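How to Revive a Secondhand Play Kitchen

By Adom Amoah

I love a used play kitchen! They turn up at yard sales all the time, usually a little sticky and missing a door handle, and an afternoon of easy work makes a huge difference.

Start by taking off everything that lifts or unscrews. Put the small parts in a bowl of warm water with a squirt of dish soap and leave them for 20 minutes. An old toothbrush gets into the grooves beautifully.
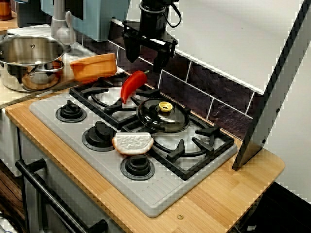 OSTPORT, Mon 18 August – Wooden tops need a gentler hand. Wipe with a damp cloth, dry right away, then sand any rough spots with 100 grit paper, always going with the grain. Brush off the dust and rub in a thin coat of food-safe oil. Two coats look even better – let the first one soak in overnight.

Now tighten everything. Knobs that spin too freely often just need a snugger screw, and a loose hinge will hold again if you pack the hole with a toothpick and wood glue. Give the glue a full day before you hand the kitchen back to the cooks!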